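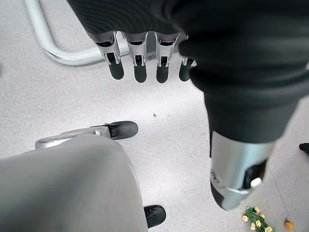 Gomstead Produce Room – Fixtures and Finishes

The produce room at Gomstead is a small display area set up for fruit, vegetables and cut decoration. It was fitted out in April and has been rearranged once. This page covers the floor, the counter, the crates and the stand, with notes on how each is laid out and cleaned. The room takes up 43 square meters of the ground level, including the aisle.

Floor

Light gray-white, speckled, with fine darker flecks. The pale color was picked so that dropped stems and leaf would show. Dark floors in the two earlier rooms hid grape stems until they had been stepped on.

The floor is swept at the end of each session and damp-mopped on Sunday. Mop with plain warm water first. The cleaner goes on second, at the weak dilution on the label, and is rinsed off. Strong mixes leave a film that dulls the surface and makes it slippery near the counter.

White tubing

Glossy white tube with curved corners, at floor level. Wipe with a soft cloth. Scuffs from shoes come off with a melamine sponge used lightly; heavy rubbing takes the gloss down and the patch then catches dirt. The gray mat or panel inside the frame by the counter is wiped with the same cloth, after the tube.

Counter

Supplied by Gaillard. Dark gray, with a round silver dial or knob on the front face. It is used as a low table for open crates and for loose bunches that are too wide for a crate. The dial or knob is kept clear, and so is the port above it. No crate or garland should hang over the front edge at that point.

Crates on the counter sit with the long side along the counter. Leave a hand's width between one crate and the next so that either can be lifted without dragging. Dragging marks the surface, and the marks show on dark gray more than they would on a lighter color.

Crates

Light-colored wood, from Flusetti. The first order was 178 crates in two sizes, shared between Gomstead and two other sites. The smaller size is used for greens and mixed produce and is filled to a heap. The larger size has a slatted bottom and is used for bigger items, set in one layer.

Check the slats before filling. A raised staple will cut through the skin of a tomato or a plum, and the juice then stains the wood. Stained crates are turned so that the stain faces down or moved to the lower level of the stand, where it is hidden by leaf.

Crates are brushed out dry. They are not soaked. Soaked slats swell at the ends and push the side boards apart, and after two or three rounds of this the corners no longer sit square. A crate that rocks on a flat counter is taken out of use.
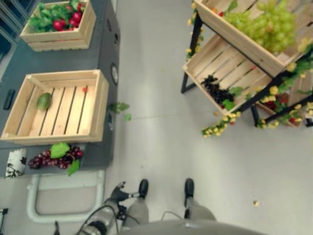 Filling follows color before it follows type. Red goes against green, and pale grapes are kept in a separate crate from dark ones. If both colors share a crate, the dark bunch takes over and the pale one looks dull beside it. Bunches are laid with the stem to the back and the leaf to one side. One or two leaves to a bunch is enough.

A crate that is being restocked is left in place on the counter, and the items are set in from the ends toward the middle. Round items go in last. They roll to the low side, and on a slatted bottom they tend to stop between two slats, where they are harder to pick up.

Stand

The Vorno stand is a black metal frame that holds wooden crates at a tilt, one above the other. The tilt lets a standing customer see into the crate from the aisle. It also moves the load to the front board, so the front board gets the wear. Replace it when the fixing holes go oval.

Load limits used at Gomstead are lower than the ones in the supplier sheet. The upper crate takes grapes or other light bunches. Melons and root vegetables go on the counter. If the stand is loaded at the top only, it can be pushed over by a cart, so the lower crate is filled first and emptied last.

The stand is kept to the side of the room, with the aisle between it and the counter. The aisle was first marked out at 120 centimeters and then widened by moving the stand back. Two carts still do not pass each other in it, and restocking is done from one end.

Flowers and garlands

The red and yellow flowers in the stand are artificial. Garlands of small yellow flowers and green leaves are wound along the frame and the crate edges. A total of 275 centimeters of garland was allowed for each upright in the drawing, which proved short once the stems were wrapped at a tighter pitch. A second length was joined on with green wire.

Garlands come down. The weight hangs from the wraps at the top, and when a crate is pulled out, the edge takes the garland with it. Tie at 3 points on each length – top, middle and foot – and leave slack where a crate slides. Wire ties hold better than clear tape, which lets go after a few days on painted metal.

Dust on the flowers is removed with a soft paintbrush. Spraying them in place wets the wood below.

Clearing the floor

Leaf, stems and flower parts collect in two places: along the base of the counter and at the foot of the stand. Both are checked before the aisle is swept, with a hand brush, working outward. Garland on the floor is lifted, shaken and tied back up. It is not swept, as the bristles strip the small flowers off the stem.

Sprigs that still look fresh can go back on a crate edge. Small fragments go in the bin.

Layout changes since April

Stand moved back to widen the aisle. Smaller crate moved to the far end of the counter. Loose grapes allowed on the counter surface next to the crates; before this, all grapes were kept in crates. Price cards taken off the stand until a holder is found that grips a tilted board.

Open items

Card holders for the stand, two samples on order. Spare front boards from Flusetti, delivery not confirmed. Felt pads for the undersides of the larger crates, to be tried on one crate before the rest are done.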